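In Praise of Thick Varnish

Penetrating oil has won the argument about how to finish a slab of softwood, and I think it won too easily. Walk into any timber supplier in Bilville and ask for a finish for a knotty board. You will be handed a tin of hardwax oil and a cloth. Ask for gloss varnish and you will be told it looks like a pub table.

I have finished boards both ways for most of my working life, and my position is that a heavy film of gloss is the correct choice for any board with knots, splits or cut lettering. Oil is the correct choice for plain timber that will be handled every day. Most arguments on the subject go wrong by treating all boards as the same board.

Start with the grain. Softwood lays down pale early wood and dark late wood each year, and the two absorb liquid at different rates. Oil sinks into the pale bands and sits on the dark ones. After a year or so the surface goes patchy and the contrast flattens. A film finish seals both to the same level. The bands stay amber, orange and brown, and the colour deepens a little with age. Some people dislike that ambering. I don't, and on a reddish board it does no harm at all.

Then there are the knots. A black knot is usually a dead one, with a ring of resin-soaked wood around it. It moves differently from the board and it can bleed. Two coats of shellac over each knot, then varnish over the lot, will hold most of them. Lizelle Lekota, who taught me to finish, used to dig the worst ones out and fill them with tinted epoxy. I did it her way until I got tired of looking at the plugs. A knot under gloss has a depth that filler never gets.

Long splits are harder to defend. The usual advice is to fill the split, or cut butterfly keys across it. For a structural piece, fine. For a board that hangs on a wall or lies on a bench, I would leave a stable split alone and brush the varnish thinly into it over several passes. Flood it in one go and you get a soft line that wrinkles and stays soft well into the next season. I ruined a Bradero panel that way one January and had to scrape it back to bare wood.

Lettering is the case where I part company with nearly everyone. Bianka Takács, who cuts better letters than I ever will, holds that carved characters should be left under oil so the edges stay crisp. She is right about the edges. Each coat of varnish rounds them over, and by the fifth coat a shallow letter can be hard to make out except from one side. My answer is to cut deeper, or to paint the letters before the final coats. If the carving is already shallow, stop at three coats and accept less shine.

Glare is the other honest objection. Gloss throws back every window and lamp in the room, and a raised rim is worst because it collects light along its whole length. Anyone who has tried to read a varnished sign opposite a window knows the problem. Cutting back with 2000 grit and then 3000 before polishing gives a flatter film with cleaner reflections, but it will not remove them. Hang the board side-on to the light. Dennis Whitlock rubs his down to satin with a grey pad, and if the lettering matters more to you than the grain, do what he does.

Repair is usually offered as the deciding point for oil. An oiled board can be patched in an afternoon and a varnished one can't. True, but I have recoated two varnished boards in the past decade and re-oiled the kitchen shelf every winter. Count the afternoons.

I would like to see suppliers stop steering people to oil by default. Ask what the board is for and how many knots it has. Then sell them the right tin, and a decent brush to go with it. 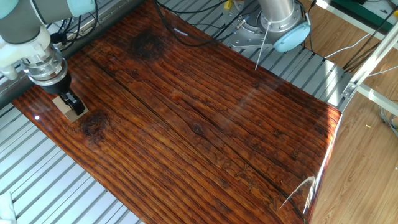 Knotty board under high gloss, with a long split running along the grain and faint lettering at one end.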